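Budgeting for a second pair of hand-held grippers, or saving for an arm?

gultdale_ray
Hi all! We have 1580 left to spend before April, and I keep going back and forth (my wife is tired of hearing it). Option one is another pair of hand-held grippers with marker cubes. Option two is putting it toward a Piątek arm. Cabinet doors are most of what we do.
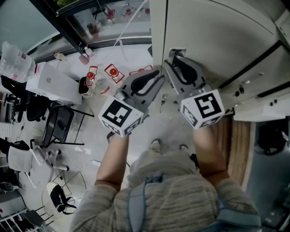 Right gripper on the cabinet handle, left one open.

tristby_mo
Buy the second pair, friend! An arm eats money long after you've paid for it, and you'd still want people collecting.

oldbenchdog
I have to disagree with Mo, much as I like him. We bought 8 pairs and used maybe half. Save up, and put 77 aside for spare fingertip pads in the meantime.

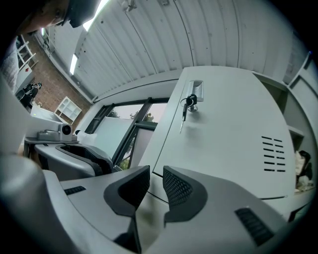
Rostam Soltani
Lab Purchasing Lead, Pladby

I'm with Mo on this one, though I'd budget for pads too. Ask for a quote on both the smooth and the mesh kind, and try them on a recessed handle like yours before you order a whole box. Ours were 72 a set with shipping.

gultdale_ray
Thank you both, that helps a lot! Asking for quotes tonight.

Related threads
Pladby pad sizes
Used Piątek arms, worth it?
Shipping to Tristby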